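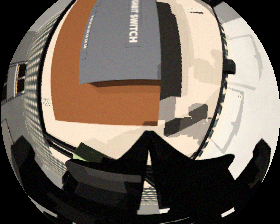
Mojtaba Daneshvar wrote to me on Monday asking why on earth I'd spend May on wrist cameras when a plain view of the whole table is so much easier to learn from. He has a point, and I've been chewing on it ever since (mostly while waiting for runs to finish).

My feeling is that the overview is lovely for deciding where an arm should go, but the last bit of the reach is where our policies kept falling apart. So I took the network switch task in simulation, collected 728 demonstrations, and trained the same model 2 ways: overview alone, and overview plus the fisheye views from the wrists.

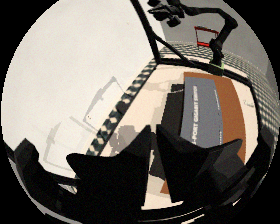 I left the fisheye images warped, by the way. Straightening them first sounded sensible, and I lost a whole evening to it, but the corners got so stretched that I gave up and went to bed! Over 20 trials the overview model managed 10 good grasps, and adding the wrists brought that to 18. I was so pleased I called my sister, who was very patient with me.

Next I want to try moving the switch between trials a lot more than I have so far, and Mojtaba has promised to pick the positions himself.
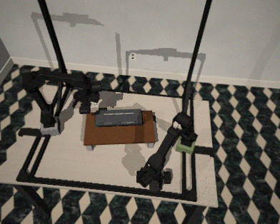 The simulated two-arm setup, overview camera.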